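Wednesday at Holtus: how the gripper pairs are kept going
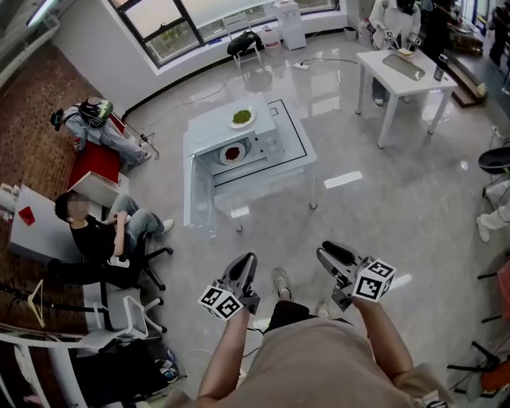 Two hand-held grippers at the cabinet station, peas or beans on top and the second plate inside.

Yavuz Coşkun, who looks after the sets at Holtus, was kind enough to give me most of his afternoon. Each pair gets its marker cubes checked against a card every 200 runs – a loose cube spoils everything after it – and the finger pads are swapped at almost 1197. I got to tighten one myself, which pleased me more than it should have! Pair 66 was waiting for a new cable, and we finished over tea with the Polleleo log still open.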